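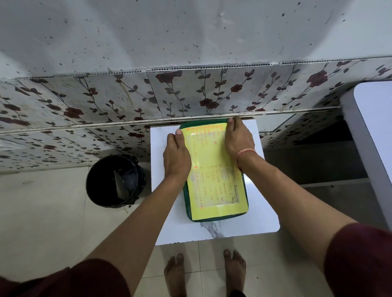 Session 2: Duplicate records, and what to do about them
Notes by Imelda Cabrera, updated August 18, 2020

Right, last time we got as far as loading the Skernen customer list and having a good moan about it. A few of you asked if you could just delete everything that appears twice and go home. Tempting! But please don't, and I'll try to explain why before we get to the exercise.

The list has 1,117 rows. If you sort it by surname and squint, you'll find plenty that look like the same person. Benavides is my favourite. There's a J Benavides, a Jo Benavides and a Benavides J (no comma), all with the same postcode and two different phone numbers between them. Are those one customer, two, or a whole household? I've been staring at this file for years and I still couldn't swear to it.

Exact and fuzzy matching

An exact match is the easy kind. Every field you compare is identical, character for character, and the computer can find those in a blink. Do watch out for stray spaces and capital letters, though, as "Clasel Ltd" with a space on the end isn't the same as "Clasel Ltd" without one, however much it looks it on the screen. So trim your text and put it all in lower case first, in a new column. Keep the original column. I mean it, keep the original column.

Fuzzy matching is where you let things be a bit different and give each pair a score. Most tools count how many letters you'd have to change to turn one name into the other. That's grand for typing mistakes and pretty hopeless for nicknames (try getting from Peggy to Margaret one letter at a time and you'll see what I mean). For those you need a lookup table, and there's a starter one in the shared folder with almost 400 pairs in it. If you think of any more, add them at the bottom.

Picking a cut-off

Everybody wants me to give them the right score. Sorry, there isn't one. Set it too low and you'll merge a father with his son, who'll then get each other's post. Set it too high and you've changed nothing. What I do is pull out 50 pairs from near the line, read them with my own eyes and mark each one yes, no or dunno. If the dunnos are piling up, you probably need another field to compare, and date of birth is usually the best of the lot if you've got it.

Merging

Once you've decided two rows are the same person, you still have to choose which values survive. Newest isn't always best! When we moved the Fotden accounts over, the newest addresses were the ones somebody had typed in a hurry over the phone, and the older ones were spot on. Write your rule down before you start, and keep a log of every old ID and the new ID it became, so you can undo the lot if need be.

For next time

Clean the name and postcode columns in the Skernen file, run an exact match, then a fuzzy one, and bring me your marked pairs. Include the Benavides rows, please, with a sentence on what you decided. We'll start on addresses after that, so have a look at how many ways people have managed to write "Flat 2".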